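Section 4: Chore readiness and the tidy-up routine

Read this section before you let the arm work without a person at the bench. It covers what the Widon arm can be expected to do around a house or a small workshop at present, what it can't, and how to set up the tidy-up routine, the first chore most owners try.

4.1 What to expect

The arm ships with three routines: Tidy-up (picking mixed items out of a bin), Hand-over, and Stack. Tidy-up is the most reliable of them. In our own bench trials at Atirgate it ran 2943 picks on mixed bins, of which 2316 ended with the item set down where it was meant to go. The remainder were drops, missed grasps and items left behind. A person with a free hand would clear the same bins faster and miss very little.

Folding laundry, loading a dishwasher and wiping benchtops are not supported. Owners have written their own routines for these and some are posted on the user forum. We don't test them and can't help if they go wrong.

NOTE: Results in your home will differ from ours. Bin colour, lighting and the kind of clutter you own all make a difference.

4.2 Preparing the bin

1. Choose an open-topped bin with a matte interior. Grey is a good colour. Avoid clear tubs and anything glossy.
2. Set the bin on a flat, stable table within the arm's reach. Leave clear space at the rim on the side where the arm comes in.
3. Clamp the bin to the table on at least two sides. Ordinary spring clamps from the hardware store will do. Position them so the arm cannot strike the handles on its way in.
4. Check that the cables have enough slack for the arm to reach the farthest corner of the bin. Move the arm there by hand, in free-drive mode, before powering up.
5. Tape down any loose sheets or packaging left on the table.

CAUTION: An unclamped bin can be dragged off the table if the gripper closes on the rim. Don't rely on the weight of the contents to hold it.

4.3 Loading the bin

Start with a few items of different shapes. Don't fill the bin. Once items overlap by more than a little, the routine will often close on two of them at once or push one further under the other.

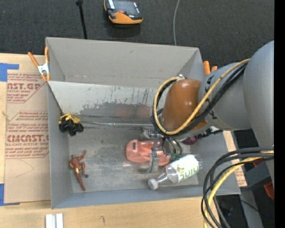

Items resting against a wall take longer, as the fingers need room on both sides. If the arm makes 2 attempts on the same item without a grasp, it moves to the next one and comes back at the end. This is normal and you don't need to step in.

Easy: toy vehicles, action figures, blocks, capped bottles with something in them.
Harder: empty bottles, which roll, and clear plastic generally.
Leave out: glass, knives, batteries, soft bags, anything smaller than a coin, anything you would mind having dropped.

4.4 Running the routine

1. Close the gripper fully, then open it. Listen for clicking. If it clicks, see Section 7.
2. Select Tidy-up on the hand controller and choose your drop-off tray.
3. Stand clear of the arm and press Start. The arm hovers over the bin before its first pick.
4. Keep the hand controller within reach for the whole run. The red button stops all motion.
5. When the bin reads as empty, look inside yourself. The routine sometimes misses flat items and anything close in colour to the floor of the bin.

A run can take up to 54 minutes with a mixed load. If it goes past that, stop it and take out what's left by hand.

WARNING: Never reach into the bin while the arm is moving, even to straighten something. Press the red button first. Keep children and pets out of the room.

4.5 After a run

Scratches and scuffs on the floor and walls of the bin come from finger contact and don't affect picking. Replace the bin if a wall has cracked or the rim has bowed. Wipe the finger pads with a damp cloth and let them dry before the next run.

Record any drops in the log at the back of this manual, with the item and its position in the bin. Completed logs can be sent to Tala Saliba in product support. Please send them even if the run went well.

Continue to Section 5 for Hand-over.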